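Stories in the Order They Were Told
Amado Tiongson on gathering the tales of the Seltemar valley

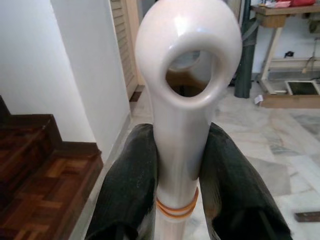 A glossy white object with an oval opening at the top.

Amado Tiongson began writing down folk tales when his aunt lost most of her hearing and stopped telling them at the table. She had been the one in the family who knew the Rididano stories, in which a greedy heron is outsmarted again and again by smaller animals.

"I had heard them so often that I thought I knew them," he says. "Then I sat down to write the first one and could not get past the middle. I didn't know how the heron got across the river."

He went back to the valley that May and asked the neighbors. Three people gave him three ways across. In one version the heron rides on a turtle, and in another he walks over on the backs of sleeping fish. The third teller said there was no river at all.

His collection now holds 300 recordings from 49 tellers. A book, The Heron's Debt, contains 24 of the stories and is published by Rurodon, a small press that also prints songbooks and almanacs.

Choosing the 24 took longer than transcribing them. Tiongson left out tales that depend on a tune, and several that he says only work if the listener knows the village being made fun of. He kept the repetitions – the heron asks for his supper seven times in one story – though his editor wanted to trim them.

"On the page you see the same line seven times and your eye jumps," he says. "When it's spoken, children wait for it. I asked for it to stay and we argued, and it stayed."

The longest piece in the book is "Lazăr and the Salt Bride," which came from a family that moved to the valley four generations ago. It has no heron in it. A man named Lazăr marries a woman who must never be rained on, and he spends the story building roofs. Tiongson recorded it over two evenings, as the teller got tired and wanted to stop at the wedding.

He does not correct what he is told. If a teller forgets a brother halfway through, the brother stays forgotten, with a short note at the back.

There are 20 recordings he has not been able to transcribe, mostly in an older form of the valley speech. He is working through them with his aunt, who reads his drafts and marks them in pencil.

"She tells me the heron would never say please," he says.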